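Search this blog
Type and press enter

Filtering demos by hand motion, part two

12 comments · 40 shares

I've been itching to write this one up! Last time I moaned about how much of our tabletop data was hesitation — people hovering, regripping, changing their minds — and how the policy learned to dither along with them. So in July I wrote a scoring pass called Grirnus, which looks only at how the fingers move and how far they're open, and gives every demo a smoothness score before training sees it.

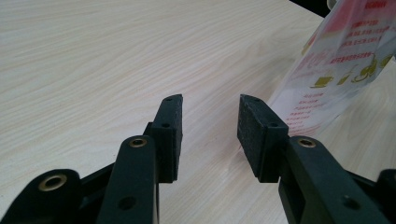
Toltell commented on part one that hesitation might be useful, as a policy that never sees a pause won't know how to recover from a bad approach. I think that's a fair worry, and it changed what I did next. Grirnus now keeps a pause if the fingers end up somewhere new afterwards, and trims it if they go straight back to where they were.

We started with 2177 demos, all household packaging on a wooden table. Two-handed ones are the hardest to score. One hand often waits while the other works, and my first version punished that terribly (sorry, left hand).

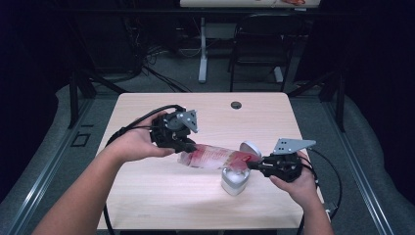 What changed after filtering

I trained 2 policies with the same settings, one on everything and one on the filtered set, and gave each 40 tries at picking up a bottle. The unfiltered one dropped it 6 times. The filtered one dropped it 2 times, and it gets going so much sooner, which is a joy to watch! It's a small test and I'd want a lot more tries before I got grand about it.

Thin rims and edges are still a pain. The fingers nearly shut on them, so the opening looks much the same for a good grip and a miss.

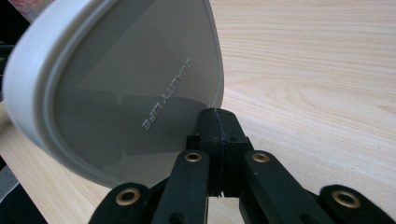 I'm hoping a bit of extra signal from the wrist view will sort those cases out. The plan is to add it to Kartha, our training code, and rerun the lot before I touch the thresholds again.

Recent posts
Filtering demos by hand motion, part one
Moving our logs over to Fellero
Why I stopped resizing everything twice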